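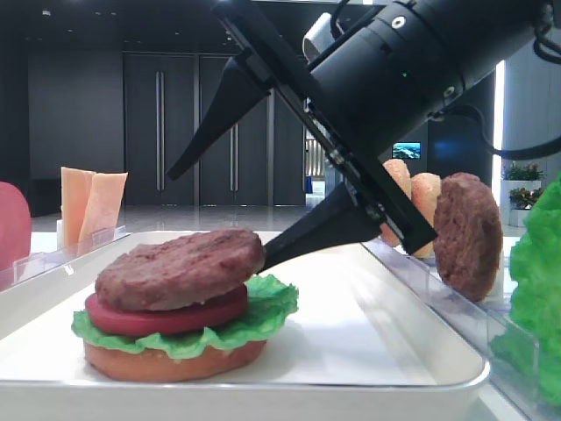

Tomato on the lettuce is asking for trouble, one reader wrote under the last Treldale page, and the patty ought to go straight on the bun, as it would in any decent café. I have some sympathy. I've also tried it with our own play food, and I don't think the café order is as good for small hands as it sounds. More on that at step 4.

How to set out and stack a play burger

Updated 6th May

Most of the advice on pretend food says you need a themed kitchen, a till and a set of printed menus. I doubt it. You need a tray, some way of standing the pieces up so they can be seen, and the pieces. Allow ten minutes for the setting out and a good deal less for the building.

What you need

A white or plain tray with a raised rim
Two slotted clear stands, or a toast rack each side if you don't want to spend the money
A bottom bun and a top bun
Lettuce, tomato, cheese slices and at least one patty

We bought the Pinen box, which is 18 pieces. The Kälin one is dearer and I can't see what the extra goes on, unless you care a great deal about sesame seeds. Loose bits turn up on the Ostbridge market for 70p each, in a bucket, and those have lasted as well as anything.

1. Clear a space wider than the tray

The stands take up more room than the tray does. I was told to put them behind it, in a line. Try that if you like, but children reaching over the tray with their sleeves down will have the burger on the floor.

2. Load the stands

Put the flat things in one and the bulky things in the other. Cheese stands up nicely by itself in a slot. Lettuce doesn't want to, and goes at the end where it has room to flop. Stand the pieces on edge like plates, with a bit of each one showing, so that whoever is building can choose without pulling the lot out.

Some guides have you sort the pieces into building order. I wouldn't bother. Half the point is finding the next thing.

3. Bottom bun, lettuce, tomato

Lay the bun flat, well inside the rim. Lettuce next, frill outwards. It will be bigger than the bun and there's no use trying to tuck it in. Then the tomato, laid down gently and let go of. If it's a little to one side, leave it.

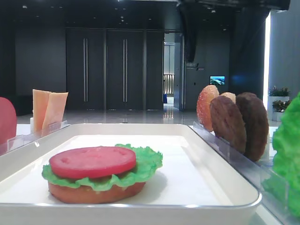 Bun, lettuce, tomato, with the tomato slightly left of centre.

Pressing down is supposed to help. All it did with our lettuce was make it spring back up on the far side, and then the tomato went for a wander.

4. Check it from above

Get your head over the tray before adding anything heavy. You are looking for green on more than one side of the tomato. A narrow strip is fine. If there is no green at all on one side, slide the tomato back a touch, or take it off and start it again.

This is also where I part company with the reader at the top. With the patty at the bottom, the leaf sits high up where it gets knocked by every hand that comes past. With the leaf low down, it's out of the way. I'll admit that this is one household's experience and that our lettuce may be unusually springy.

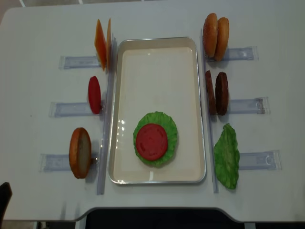
5. Patty

Hold it by the edge and bring it in level. Dropping it from a height is more fun and nearly always ends badly. Let go once it is resting on the tomato, and don't fiddle. A patty a bit off to one side will still take a bun.

6. Cheese, if wanted

Square corners hanging over a round patty look right to me. I've read that cheese must go on before the patty to "grip" it. Ours grips nothing.

7. Top bun

Dome upwards. Put it on last, with a flat palm, and take the hand straight up afterwards.

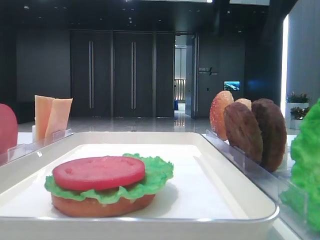
The sesame top bun in the right-hand stand, cheese over on the left.

If it keeps toppling

Take off everything above the lettuce and look at the leaf. A very curly one can be turned over. Two patties are worth attempting only when one has stayed put, whatever the picture on the box suggests.

Putting away

Pieces back in the slots, tray wiped, stands on a shelf. The Pinen leaflet wants each piece washed separately after every game. We have been doing the lot in a washing-up bowl since January, and the tomatoes look the same as they did then.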